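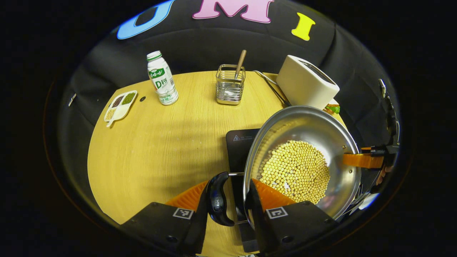 4. Working with the pan and hob

Filed under: Set-up guides / Bench safety / Hand-held grippers

I wrote this section after a long week in Praltorgate with Selamawit Hailu, who runs the kitchen tasks at Adugna, and I've kept it to the things people ask me most. If you haven't read section 3 (charging, straps, checking the pads) please go back and do that first, I'll wait.

These are our house rules for two-handed jobs, the sort where you've got a gripper on each side of a heavy pan. They aren't an official standard and I'm not going to dress them up as one.

Before you pick anything up

1. Switch the hob off at the wall. We do all bean and grain tasks with the power off, and I mean off at the socket, not just on the panel.

2. Look for cables. If one runs across the table, move it to the back or tape it down. The toaster lead is the usual culprit on my table!

3. Put the things you won't be using towards the back – bottles, the utensil holder, the toaster. The divided tray can stay at the side if the next task needs it.

4. Wipe the pads on both grippers with a dry cloth. Hongmei Fang likes a slightly damp one, and we've agreed to differ.

5. Check that the square markers on the fingers are clean and flat. A greasy thumbprint is enough to spoil a take.

Note: dry beans only. I use soya beans for tilting because they slide in a nice heap and they're big enough to find again on the floor.

Lifting and tilting

6. Take hold of the long handle first. Close the gripper until the pads sit flat against it, then stop squeezing. You want it snug, and if you go on squeezing you'll only tire your hand out.

7. Bring the other gripper in to the side handle with a finger on each side of it. Come in slowly, and keep the fingertips off the glass of the hob.

8. Wait for 2 seconds before you lift. I count it under my breath, and Obsa Tufa counts out loud, which drives the rest of us up the wall, but his takes are very good.

9. Tilt the pan gently until the beans gather on one side. Keep it low over the hob, and don't shake it to hurry them along.

10. Bring it back level, set it down, and only then open the grippers. Side handle first, long handle last.

Caution: never let go of one handle while the pan is still tilted. A big steel pan with a load of beans in it will swing round on whichever gripper is left, and your wrist comes with it.

Caution: if a pad slips, put the pan down and start the take again. Please don't try to rescue it with a bare hand.

How long to keep going

We stop after 12 takes and have a proper break, both people, away from the table. I used to push on past that, and my notes from December are mostly me grumbling about my shoulder.

Write up spills and slips in the Plikum log as you go, even the tiny ones. A line is plenty. Wondimu Tufa reads the log before he plans the next batch, so if a handle keeps slipping he can swap the pan or change the task.

Section 5 covers pouring into bowls.

Adugna bench guide, kept by Anum Niazi | Questions? Ask at the Praltorgate office | © Adugna 2021 | Back to top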